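Farnine FerroCal 400 Desulfurizing Granules: Two Months in a Small Iron Foundry

Reviewed by Siv Boström

We pour gray and ductile iron at Flerkanby, mostly pump housings and brackets, and for years we bought calcium carbide from whoever had it on the truck. Our buyer, Kofi Kyei, was talked into a trial of the Farnine blend by a sales rep who promised lower sulfur, less slag and a cleaner ladle. I've heard that speech before from other people selling other drums.

What you get is a gray granule in a sealed steel drum with a moisture liner. The lid seal is good. The data sheet is less so. It gives a size range and a calcium carbide content, then a line about "proprietary flow agents" that tells me nothing I can use. I asked twice what the flow agents were and got a brochure back the second time. Gifty Ankrah in our lab sieved a sample from the first drum and found more fines than the sheet allows. The second drum was within range. I would like to pay for the second drum every time.

On to sulfur. We treated in the ladle, same charge, same stirring time as always, and the final numbers were good enough for ductile. They were also good enough with our old carbide. Over the full trial I could not find a gap between the two that was bigger than the normal spread from heat to heat. If somebody at Farnine has a chart showing otherwise, I'd like to know what they were comparing it to.

Slag is where I'll give them some credit. It came off the ladle in bigger pieces and the crew liked skimming it. Naa Yakubu on second shift said she'd keep using it for that alone. She doesn't sign the invoices.
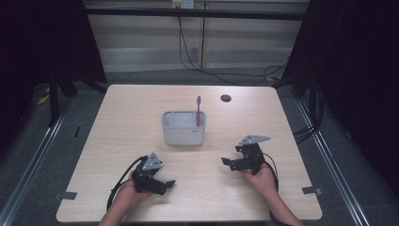
Pink toothbrush in a white holder, on a light wood table.

Storage is the usual carbide headache. Keep it dry, keep it closed, vent the area, and don't let anybody near it with a wet shovel. The Farnine drums are no safer than any others once the liner is open, whatever the word "stabilized" on the label is meant to suggest. We had one opened drum that smelled of garlic by Friday, and it went to the disposal contractor at our expense.

Then there's the price. Our quote came to $1,798 a pallet before freight, with a minimum order of 2 pallets and a lead time of 6 weeks. Kpodo quoted us less for plain carbide of similar grade and could deliver in half the time. Farnine's answer was that you use less per ton. We tried using less per ton and the sulfur went up, as you'd expect.

Would I buy it again? If your ladles are hard to skim and you have room in the budget, ask for one drum, sieve it yourself and run it against what you have now. We've gone back to plain carbide for the ductile work and will finish the remaining Farnine on gray iron.

Good: drum seal, easy skimming
Bad: uneven sizing, vague data sheet, price, lead time
Rating: 2 out of 5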